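Home > Boards > Home Office and Furniture > Finishing and Repair

Topic: Oil or hard wax for an oak desk with a shelf above?

ptr_vokov
Posted Monday, 7:42 pm

Good evening to everyone. I am reading this board for one year already and now I have my own question. Please excuse my English, I will try to be exact.

I have a built-in desk in oak, with one shelf across the upper part. The carpenter who made it in March was from the firm Szűcs and he finished it with one coat of oil. He told me to put the second coat after some weeks. I did not do it, this is my fault. Now the surface feels dry under the hand, and a glass of water leaves a ring which stays until the next day.

I have read many pages and they say opposite things. One says that hard wax oil can go directly over old oil. Another says I must sand everything to bare wood first. The desk is 198 cm wide, so sanding it inside the alcove is not a small work, and the dust will go into the whole room.

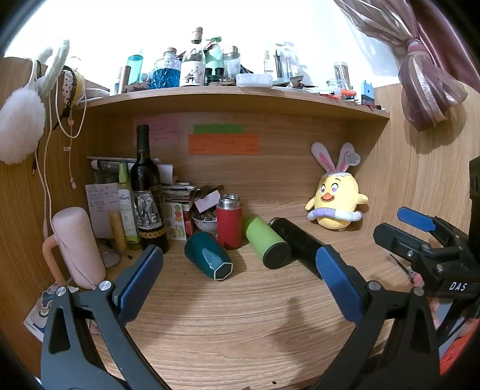

My wish is to keep the light color. My neighbor used a Danish-type oil on his oak table and it became yellow like honey. He likes it, I do not. I would also like to be able to repair one spot without doing the whole top again.

So my questions are: must I sand to bare wood, and which finish stays most light? I can spend up to 200 euros including paper and cloths.

stemham_joiner
Posted Monday, 8:15 pm

No, you don't need bare wood. One thin coat of oil that has had months to cure is a fine base. Scuff it with a fine abrasive pad, vacuum, wipe with a damp cloth, let it dry overnight. Then hard wax oil, very thin. If you think it's thin enough, it's still too thick.

Do the underside of the shelf before the desktop. Ask me how I learned that.

kettle_lid
Posted Monday, 8:31 pm

I disagree with joiner on the base. It depends what the carpenter used. Some oils have silicone or a lot of wax in them and the new coat just beads up. Call the firm and ask for the name on the can. Five minutes on the phone.

stemham_joiner
Posted Monday, 8:40 pm

Silicone in a furniture oil? From a carpenter? I've been doing this a long while and I have met that maybe once, and it was a spray polish the customer had used for years. But sure, call them.

ptr_vokov
Posted Monday, 9:05 pm

Thank you both. I never used spray polish, only a cloth with water and sometimes a drop of dish soap. I will write to Szűcs tomorrow. They do not answer the phone very often.

May I ask about the grain of the paper? On the can in the shop was written 120, but the man at the counter said this is too rough for a desk.

Ruaridh Semple
Posted Monday, 9:22 pm

120 is for bare floors. On a desk you'd see the scratches every time the lamp was on. Go 240, by hand, with the grain, and stop as soon as the shine is even.

On color: the clear ones all darken oak a bit, it's the same look as wet wood. If you want it pale, look for one sold as "natural" or "raw", they have a trace of white pigment in them. I used the Nendis one on a bookcase, 35 for the small can, and there's plenty left. Downside is that the pigment settles, so stir it all the way through and keep stirring while you work. I got lazy and the last shelf came out chalkier than the first.

kettle_lid
Posted Monday, 9:30 pm

Those pigmented ones are a pain for spot repairs though, and he said he wants spot repairs. Every touch-up adds more white. Plain clear would be my choice and live with the slight darkening.

Ruaridh Semple
Posted Monday, 9:38 pm

You touch up with the clear from the same range. White once, clear after that. Mine has had two cup rings fixed that way and I can't find them now.

kettle_lid
Posted Monday, 9:44 pm

Fair enough, I hadn't thought of mixing them. Still want to see it after five years.

ptr_vokov
Posted 6:50 pm

I have an answer from Szűcs. It was a pure linseed oil with a drying agent, without wax and without silicone. So the base is good, I think.

I made a test with both finishes on an offcut from the same oak, which I kept in the cellar. The clear one is darker than I want. The natural one is nearly the same as the dry wood. I will take the natural, and a small can of clear for the later repairs, as Ruaridh says.

One more question. The back edge where the desk meets the wall has a line of sealant. Do I cover it with tape, or is it no problem if the oil touches it?

stemham_joiner
Posted 7:12 pm

Tape it. And lay your used rags out flat outside to dry, don't ball them up in the trash. Linseed rags can catch fire by themselves. Same goes for most of the hard wax oils, read the can.

ptr_vokov
Posted 7:20 pm

I did not know this about the rags. They are on the balcony now. Thank you.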